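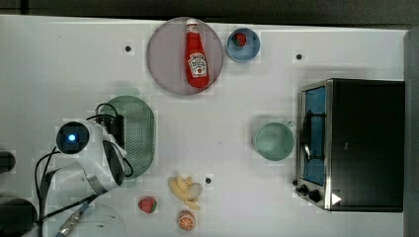

Ketchup bottle on the plate, strawberry in the blue bowl.

Week 8 - lakes and wetlands. We're finally at Helomora, my favourite lake on the course! It's 117 metres at the deepest point, and most of its water comes in through 2 rivers on the Brerkbridge side. 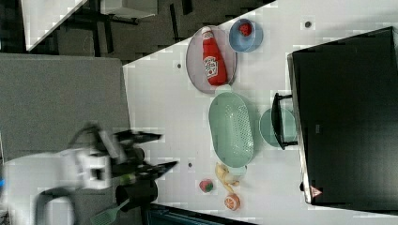
The colour changes in September, when the snowmelt is long gone and the algae settle (bring your notes on turnover). Lakilby is the shallow neighbour, all reeds and ducks, so compare them.
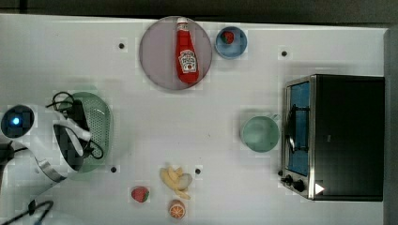
Read the Avotiņš chapter before the field trip - the maps are worth it.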